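Tzavaras Sourdough Starter - Questions We Get A Lot

Last updated 9 March 2018

Is it alive when it gets here?
Yes. Dried flakes, asleep. Water and flour wakes them up. Give it a few days before you panic.

Which one do I want, Trinis or Skavum?
Trinis is the wheat one, mild, good for sandwich loaves. Skavum is rye. Sour, slower, smells like apples and then like vinegar. First timers usually get on better with Trinis. 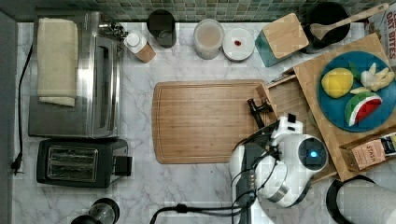
How warm should the jar be?
80 degrees is great. Cooler works too, just takes longer. Top of the fridge is fine. Oven with the light on is fine too - put a note on the door so no one preheats it.

There's gray liquid on top. Dead?
No, hungry. Pour it off or stir it in, then feed. Pink or orange streaks are different - throw the whole thing out, jar too.

Can I use tap water?
Mostly yes. If yours smells like a pool let it sit out overnight in a open pitcher first.

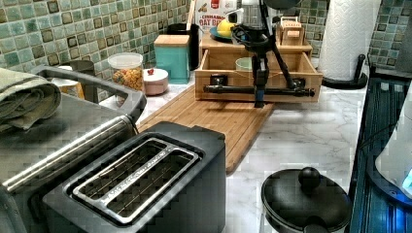

How often do I feed it?
On the counter, 2 times a day. In the fridge, once a week. Equal weights flour and water. Please weigh it, cups are all over the place.

Do you ship outside the US?
Not right now. Hoping to start with Canada in April, still waiting on paperwork. We've sent out about 2,000 packets so far and all of it goes through the one shop in Arnetlow, so be patient with us.

My loaf is gummy in the middle. Why?
Cut too soon, almost always. Rye needs a full day. 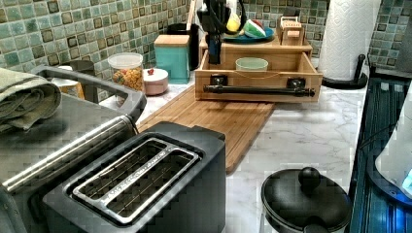
What about day-old bread?
Sourdough keeps better than most but the crust goes leathery by day three. Slice the whole loaf while it's still good, freeze it flat, pull out what you need. A regular two-slice toaster like the dark gray one here does it straight from frozen, no thawing. Cut slices thin enough to drop in the slots without forcing, Skavum expecially, it's dense and it tears.

Can I get a refund?
If it hasn't bubbled after 2 weeks of feeding, email us your order number and we'll send another packet or your money back. You pick.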